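3. Matériel et méthode

3.1. Constitution du corpus

L'étude porte sur la dénomination spontanée des objets de table et des aliments chez des locuteurs bilingues tardifs, c'est-à-dire ayant acquis le français après l'âge de douze ans. Le protocole reprend dans ses grandes lignes celui de Gallagher et Thygesen, conçu pour l'anglais, avec deux modifications : la consigne est donnée oralement, et la réponse n'est pas limitée à un mot unique. Les participants, au nombre de 38, ont été recrutés sur les sites de Salcedo et de Clernenside. Ils ont passé l'épreuve individuellement, en une seule séance de 20 minutes.

Le recueil a fourni 717 réponses exploitables. Ont été écartées les réponses inaudibles, les répétitions immédiates de la consigne et les commentaires sans rapport avec l'objet à nommer. Les reformulations ont été conservées lorsque la seconde forme différait de la première par le noyau nominal (« bol », puis « coupelle »), mais non lorsque seule la détermination variait.

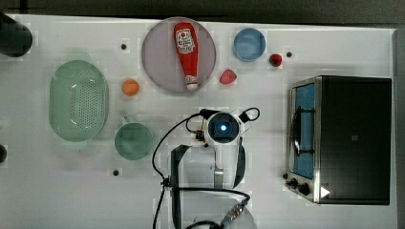
La transcription a été effectuée en orthographe standard par deux annotateurs travaillant séparément. Les pauses supérieures à une seconde sont notées, de même que les allongements vocaliques en finale. Les désaccords ont été tranchés par un troisième annotateur, qui n'avait pas accès à l'identité du locuteur ni à sa langue première.

3.2. Catégories d'analyse

Chaque réponse a été affectée à l'une des cinq catégories suivantes : terme de base, hyperonyme, hyponyme, nom de matière ou de contenu, périphrase. La quatrième catégorie appelle une précision. Les locuteurs désignent fréquemment un récipient par ce qu'il contient (« le ketchup » pour la bouteille), et cette métonymie est si courante en français parlé qu'il serait abusif d'y voir une stratégie de compensation. Nous l'avons donc traitée à part, sans la compter parmi les écarts. MacBrayne adopte la solution inverse, ce qui rend ses pourcentages difficilement comparables aux nôtres.

La frontière entre hyperonyme et périphrase est moins nette. Un énoncé comme « un truc rond » comporte une tête nominale sémantiquement vide et un adjectif de forme ; il a été classé parmi les périphrases. « Un fruit rouge », en revanche, a été rangé avec les hyperonymes, l'adjectif y étant tenu pour une simple restriction. Les objets ou parties d'objets dépourvus de terme de base stable (boutons, couvercles, pièces ajourées) posent le problème de façon aiguë : la forme et la couleur y prennent régulièrement le relais du nom.
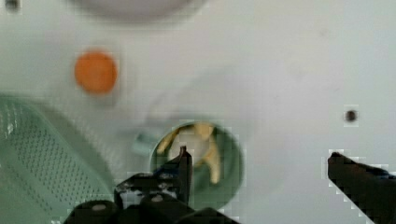
Figure 1. Bouton orange et pièce ajourée vert menthe sur une surface blanche.

Les adjectifs de couleur ont fait l'objet d'un codage secondaire. On distingue les termes simples (« rouge », « bleu »), les termes modifiés (« bleu clair », « rouge foncé ») et les dénominations par référent (« orange », « menthe », « lavande »). Grgić a soutenu que ces dernières sont acquises tardivement en langue seconde, hormis « orange », dont l'origine nominale n'est plus perçue. Le codage retenu isole par conséquent ce terme.

3.3. Effets de voisinage

Une dernière variable concerne les objets placés à proximité de l'objet à nommer. D'après Hallgrímsson, la présence d'un membre de la même catégorie favorise le recours à l'hyponyme : le locuteur, devant choisir entre deux fruits, précise davantage. L'hypothèse suppose toutefois que les deux objets soient perçus comme relevant de la même catégorie. Or la tomate, selon les locuteurs, est comptée tantôt avec les fruits, tantôt avec les légumes, et le contraste avec la fraise s'en trouve renforcé ou annulé.
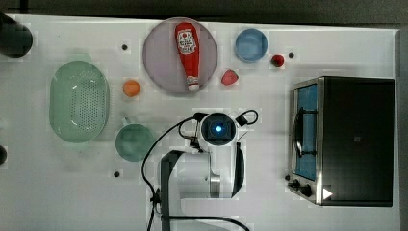
Figure 2. Assiette et bouteille de ketchup ; à droite, bol bleu clair, fraise et petite tomate cerise.

Le voisinage a été codé de manière binaire (présence ou absence d'un co-hyponyme), en retenant pour la tomate la catégorie que le participant lui attribuait lui-même dans le questionnaire final. Les réponses des participants n'ayant pas rempli ce questionnaire ne figurent pas dans l'analyse de voisinage ; elles sont maintenues dans les autres.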